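**Progress report: Mirnberg powder cleanser reformulation**

Prepared for Maxine Doolan, Trostach
8 March 2022

This report covers work since the December report. The short version is that the base formula is settled, the skin feel testing is finished, and the packaging is behind. We are asking for one decision, given at the end.

## Formula

The powder base is now fixed. We dropped the corn starch version after it clumped in the humid storage test and went with the rice starch and oat blend. It pours cleanly from the shaker cap and foams with less water than the old product. The surfactant is the same mild one used in the Tawhiri bar, so we have supplier papers on hand and did not need a new safety review for it.

The slurry pH took longer than planned. The first pilot batches drifted upward after the citric acid was added too early in the blend. We moved that step to the end and kept the drum covered between additions. Every batch since then has landed within the target range.

Fragrance is still open. The unscented version scored better with people who described their skin as sensitive. The light cucumber scent scored better with everyone else. The difference was small in both groups.

## Home use testing

We sent out 212 test kits. Each had a jar of powder, a scoop, a diary card and a prepaid return label. Most of the diary cards came back filled in properly. A few were missing the second week and we left those out of the results.

The main points from the cards:

- Testers liked the rinse and said their skin did not feel tight afterward.
- The scoop was unpopular. It is too shallow, and wet fingers carry water back into the jar.
- Several people used too much powder in the first days and then cut back. The directions need a clearer amount.
- Two testers reported redness and stopped using the product. Both cleared up without treatment. We have recorded both and passed the details to the safety assessor.

The diary cards are scanned and the paper copies are in storage. The summary tables are in the shared folder under the project name.
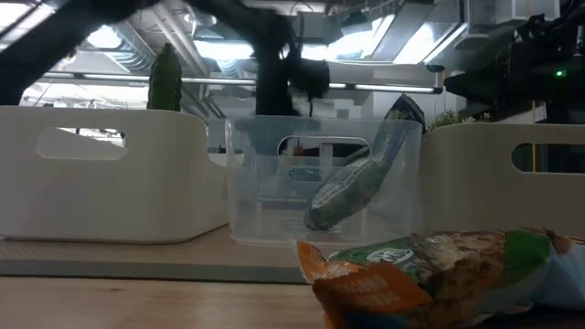

*White bin and clear bin side by side on the grey mat.*

## Packaging

Packaging is the part that has slipped. Drotelport sent the first sample caps in the wrong neck size, and the replacements arrived four weeks later. The new caps fit, but the inner seal lifts at one edge when the jar is tipped. Drotelport has agreed to change the liner and send a new set at no charge.

We used the waiting time to rewrite the label. The new text gives the amount as half a teaspoon, tells the user to wet the hands first and the face second, and moves the eye warning to the front panel. The ingredient list is unchanged apart from the starch.

## Stability

The warm storage samples have finished their run with no change in color or smell. The room temperature samples are still going and will stay in the cabinet through the end of the project. One jar in the humid set caked along the bottom. It had one of the faulty caps, so we have started that set again with tape over the seal as a stopgap - it will need repeating once the final caps arrive.

## Budget

Spending is within the approved amount. The only cost outside the plan was $418 for extra return postage. We covered it from the printing line, which came in low.

## Next steps

1. Fit-test the new liners.
2. Repeat the humid storage set in final packaging.
3. Print a short run of the new label.
4. Fill the retailer samples.

## Decision needed

Please let us know whether to go ahead with the unscented version alone, or with both. Both is possible within the present schedule, but it would mean a second label and a second set of stability samples. Our preference is to start with unscented and hold the cucumber version until the caps are sorted out.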